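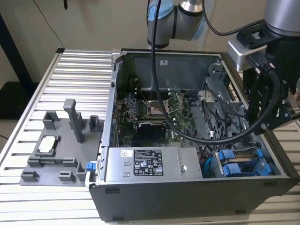

눕혀 놓은 데스크톱 본체 안으로 들어온 로봇 팔. 그리퍼가 검은 케이블 커넥터를 물고 있다. 왼쪽 회색 거치대에 놓인 것은 CPU.

로봇한테 컴퓨터 조립을 가르친다길래 브라크데일에 있는 드릴라리 작업실에 다녀왔어요! 8월이라 밖은 푹푹 찌는데 안에서는 다들 본체 하나만 들여다보고 있더라고요.

요즘 이 팀이 하는 일은 학습용 시범을 모으는 거예요. 사람이 팔을 조종해서 커넥터를 꽂거나 CPU를 소켓에 앉히면 그 동작이 통째로 기록되고, 나중에 '비넬'이라는 학습 모델이 그걸 보고 따라 배운대요. 지금까지 모은 게 거의 80시간 분량이고, 작업 종류는 37가지라고 합니다. (저는 케이블 꽂는 게 한 가지인 줄 알았는데 커넥터 모양마다 다 따로 친대요.)

수집을 맡은 발렌티나 나바레테 씨는 "깔끔하게 성공한 것만 모으면 로봇이 조금만 어긋나도 당황해요. 삐끗했다가 다시 맞추는 장면도 꼭 넣습니다"라고 하더군요. 그래서 조종하는 분들은 시작 위치를 매번 조금씩 바꾸고, 한 작업을 50번 채우면 다음 사람과 교대해요. 저도 졸라서 두 번 해 봤는데요, 첫 번째는 커넥터를 뒤집어 갖다 댔고 두 번째는 케이블이 꼬여서 포기했습니다. 둘 다 데이터에는 안 들어갔다고 하네요, 흑흑.

다음 달부터는 협력사 지앙에서도 같은 작업대를 꾸려 시범을 모은다고 해요. 본체 기종을 섞어 가며 메모리 끼우기부터 시작할 예정이고, 조종해 볼 사람도 새로 뽑는답니다. 관심 있는 분은 드릴라리 작업실로 오후 2시 이후에 문의하시면 돼요.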